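Dos pinzas y una bandeja de cacharritos

Llevo desde marzo dándole vueltas al tema de las pinzas de mano y por fin me he puesto a comparar en serio, con mantel de cuadros y todo.
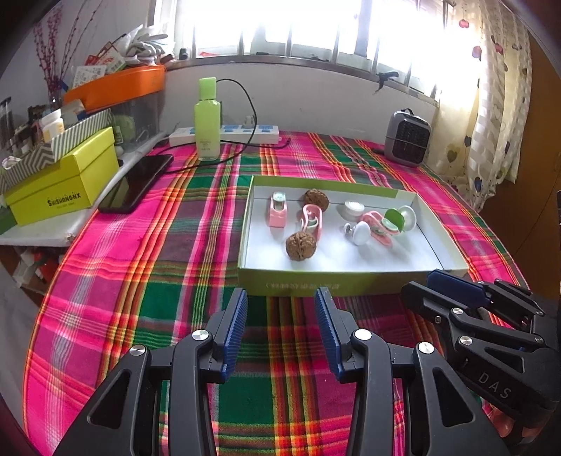

La idea era sencilla: mismos objetos, misma bandeja, y primero las almohadillas azules con relieve, luego las lisas que me llegaron de Paju. Con las lisas hice 50 agarres y con las azules 51 (perdí la cuenta y me salió uno de más, qué le vamos a hacer).

¡Las nueces me han dado una guerra tremenda! Con las lisas se me escaparon 9 veces, casi siempre rodando hacia el borde de la bandeja. Con las azules, bastante mejor, aunque hay que entrar despacio y bien centrado. La tapa blanca es otra historia: si queda inclinada la pillas por el canto y listo, pero plana... uf, ahí sigo peleándome.

De momento me quedo con las azules. Me falta probar el controlador Geltholm, que dicen que va más suave al cerrar, y limar un poco el juego de los pivotes. Si alguien tiene las almohadillas blandas de Derkdale, ¡que me cuente qué tal con cosas redondas!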